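Proveck Publishes Good-Practice Guide for Testing Two-Armed Household Robots in Simulation

HULSTEAD, November 19, 2022 – Proveck today published a good-practice guide for companies and laboratories that test two-armed household robots in simulation before trials in real homes. The guide is free to download and can be used with any simulator.

The guide sets out what a test report should contain so that a second team can repeat the work. It asks for the starting position of every object, the settings used for friction and weight, the version of the robot model, and the rule used to decide whether a task was completed. Failed runs must be reported along with successful ones.

Each task has to be run at least 100 times, with object positions changed between runs. Items are to be mixed in size and shape, and counters should hold things the robot has not been asked to move. Contact with these items is recorded separately from the task result. 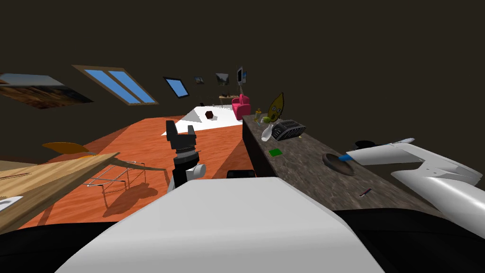
A simulated countertop task seen from the robot, with one arm reaching over the counter near a dark round bowl.

The requirements were tried out over 2 rounds of testing in Hulstead, beginning in January. Proveck received 590 written comments on the first draft, and over half dealt with the section on camera views. That section was rewritten. It now says that views recorded from the robot must be kept as they were produced, including tilted views and views partly blocked by the robot's own body or arms. Cropped or straightened copies may be added to a report if they are labeled.

A section on grippers was also expanded. Test teams must state the opening width and the force limit of each gripper, and say whether both arms were active during the task.

The guide does not replace safety rules for physical robots, and a passing result in simulation should not be presented as proof that a robot is safe around people. Reports must carry a statement to that effect on the first page.

The full text has 89 numbered requirements. A shorter checklist, named Lindsay, covers the items needed for a basic report. Prelitz, the report template that goes with the guide, has been updated to match.

Comments on the published version can be sent to the Proveck standards desk through the form on the download page.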